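How to Read a Big Biography and Remember It
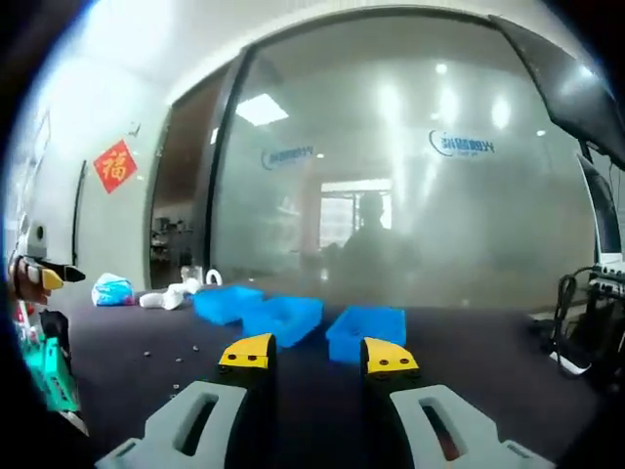 Why bother with a method?

I love long biographies. I love the footnotes, the family trees, the cranky letters to publishers. For years, though, I'd finish one, tell everybody how great it was, and a month later be unable to say which decade the poor man got married in. If that sounds like you, read on, because this is very fixable and the fixing is half the fun!

The method below is the one I use now for any life story over 400 pages. My friend Rostam Esfahani taught me the first version of it when we were both slogging through the same life of a sea captain, and I've been fiddling with it ever since.

What you need

A notebook you don't mind ruining, a pencil, a pack of sticky flags, and the book. If it's a library copy, skip the pencil in the margins and use more flags. E-readers work too, but you'll want to be able to jump to the index quickly, so figure out how yours does that before you start.

Step 1. Read the back of the book first

Start with the index. Look up the subject's name and see what gets the most entries under it. In one book I read, "debts" had a longer list than "marriage" and "children" put together, and I knew right then what kind of life I was in for. Next go to the acknowledgments and the note on sources. You want to find out what the author was allowed to see. Did they get the diaries? Did the family cooperate, or were the letters locked up somewhere? Write two or three lines on this at the front of your notebook.

Step 2. Make a cast page

Give it a full spread. Every time somebody turns up who seems likely to come back, put down the name, who they are to the subject, and the page number. Leave space between entries, since people remarry and change their names and inherit titles (the English ones are terrible for this). I put family on the left and everybody else on the right.

Don't write down every cousin. If a person shows up twice, they've earned a line.

Step 3. Keep a date strip

Biographers love to say "that spring" and leave you hunting back nine pages for the year. Run a column of years down the edge of a fresh page and fill in one event per year as you go. Births, moves, books published, court cases, whatever. Blank years are fine. In fact they're some of the most interesting things on the page -- a gap often means the papers are missing, and then you can watch how the author handles it. Some will tell you straight out. Others slide into "he must have felt" and "she would surely have seen," and I put a flag on every one of those.

Step 4. Read in stretches of 30 pages

That's about as much as I can hold in one sitting. Stop at the nearest section break and close the book. Then write down, without looking, what happened and one thing that surprised you. Four sentences is plenty. Your notes will be wrong sometimes and that's okay, fix them the next time you sit down.

I used to read 100 pages at a go on weekends and I remember almost none of it.

Step 5. Read one thing by the subject

If they were a writer, pick something short. A poem, an essay, one good letter. If they weren't, find a speech or a diary page. Do this when you're near the middle of the book, once you know the person a little but haven't made up your mind. It is amazing how different somebody sounds when they aren't being quoted half a sentence at a time! Farzad Pakzad, who runs our reading group, has us read these out loud, and we've had some real arguments over tone.

Step 6. Check one flag

Go back to one of your flags, find the endnote, and see what the claim rests on. Just one. Sometimes it's a letter from the week in question. Sometimes it's a memoir written forty years later by a person with a grudge. Either way you've learned how far to trust the rest of the chapter.

Step 7. Write the page

When you're done, fill one page, front only, on the life. No plot summary. Try to answer these:

What did this person want, and did it change?
Who paid for it?
Where do you and the biographer disagree?

The second question has kept me busy more than the others. Money, time, patience, somebody else's career -- it always came from somewhere.

A few common problems

I'm stuck in the ancestors. Skip them. Go to the chapter where the subject is born and come back to the grandparents later if you get curious.

I can't stand the subject. Keep going until the middle, then decide. Some of my favorite biographies are about people I wouldn't sit next to on a bus.

The book is due back. Copy your flagged page numbers into the notebook before you return it, with a word or two for each. Page numbers shift between editions, so write down which edition you had.

If you try this on something good, send me the title. I've got room on my list for September and I'd especially like a life of a translator or a printer.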